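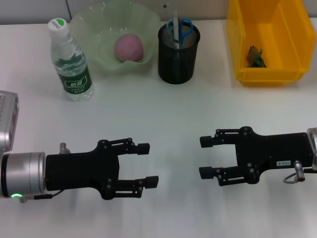
토모미 에비하라는 책상 뒤쪽에 물건을 한 줄로 세워 두면 사흘도 못 가서 앞으로 밀려 나온다고 적었다. 지난번 글에 달린 의견이다. 수납 용기를 늘려도 소용이 없었고, 작업할 자리는 매번 키보드 너비만큼만 남았다고 한다. 원인은 용기의 개수보다 배치 순서에 있는 경우가 많다. 이번 글에서는 흰색 상판의 책상을 기준으로 뒷줄을 구성하는 절차를 정리한다.

1. 준비

필요한 것은 줄자, 마른 천, 종이테이프, 그리고 이미 가지고 있는 용기다. 새 용기는 절차를 한 번 끝낸 다음에 구입 여부를 판단한다. 상판 위의 물건은 모두 바닥이나 다른 탁자로 옮긴다. 일부만 치우고 시작하면 남은 물건을 기준으로 자리가 정해져 기존 배치가 그대로 반복된다.

상판은 마른 천으로 한 번, 물을 적셔 꽉 짠 천으로 한 번 닦는다. 흰색 상판은 연필 가루와 컵 자국이 쉽게 드러나므로 점검에는 유리하다. 연마 성분이 든 세제는 사용하지 않는다. 광택이 부분적으로 죽으면 복구할 방법이 없다.

2. 뒷줄의 깊이 정하기

벽 쪽 가장자리에서 18cm를 재어 양 끝에 종이테이프를 붙인다. 이 선의 안쪽이 보관 구역, 바깥쪽이 작업 구역이다. 상판 폭이 100cm 이하인 책상에서도 같은 값을 쓴다. 깊이를 더 주면 용기 앞에 용기를 놓게 되고, 뒤에 있는 것은 쓰지 않게 된다.

벽에 바짝 붙이지 않는다. 용기와 벽 사이에 손가락 하나가 들어갈 틈을 두면 천을 넣어 닦을 수 있다.

3. 용기별 용도

철망 연필꽂이: 세워서 보관하는 긴 도구에 쓴다. 가위는 날을 아래로, 손잡이를 위로 넣는다. 손잡이 색이 선명한 가위는 찾기 쉽다. 철망 제품은 먼지가 바닥으로 빠지는 대신 가는 샤프심도 함께 빠지므로 바닥에 두꺼운 종이를 원형으로 잘라 깐다. 도구는 최대 7개까지 넣는다. 그 이상이면 하나를 뽑을 때 다른 것이 딸려 나온다.

얕은 유리 그릇: 굴러다니는 물건의 자리다. 공이나 동전, 지우개처럼 상판에서 스스로 멈추지 않는 것을 담는다. 투명하거나 반투명한 그릇이면 위에서 보지 않아도 내용물을 확인할 수 있다. 가장자리가 물결 모양인 그릇은 위에 다른 것을 포개지 않는다.

앞이 트인 경사형 플라스틱 통: 부품 보관용으로 나오는 형식이며, 책상에서는 포장을 뜯지 않은 소모품이나 케이블에 적합하다. 트인 면이 앉은 사람을 향하도록 놓는다. 옆으로 돌려 놓으면 상자와 다를 것이 없다. 내용물은 앞턱 높이를 넘기지 않는다.

물병: 용기는 아니지만 자리를 지정해야 한다. 마개를 닫은 상태로 세워 두고, 종이와 전자기기에서 가장 먼 쪽에 배치한다.

4. 배치 순서

가장 큰 용기를 먼저 한쪽 모서리에 놓는다. 오른손잡이라면 연필꽂이는 그 옆, 오른손을 뻗어 닿는 범위에 둔다. 얕은 그릇은 중앙 부근, 물병은 왼쪽에 둔다. 왼손잡이는 좌우를 바꾼다. 용기 사이는 3cm 이상 띄운다. 서로 붙어 있으면 하나를 들 때 옆의 것이 넘어질 수 있다.

배치가 끝나면 의자에 앉아 양팔을 앞으로 뻗고 안쪽으로 모아 본다. 팔꿈치나 손등에 걸리는 것이 있으면 해당 용기를 벽 쪽으로 옮긴다. 옮길 공간이 없으면 그 용기는 서랍으로 보낸다.

5. 유지

종이테이프는 2주 동안 떼지 않는다. 하루 작업을 마칠 때 선 바깥에 있는 물건을 안쪽의 지정된 용기로 되돌린다. 들어갈 용기가 없는 물건은 상판에 두지 않고 서랍에 따로 모았다가 2주 뒤에 처리한다. 자주 꺼낸 것은 뒷줄에 자리를 만들고, 한 번도 꺼내지 않은 것은 책상 밖에 보관한다.

테이프를 뗄 때 접착제가 남으면 따뜻한 물을 적신 천을 잠시 올려 두었다가 한 방향으로 문지른다. 칼날로 긁지 않는다.

최종 수정: 2018년 11월 20일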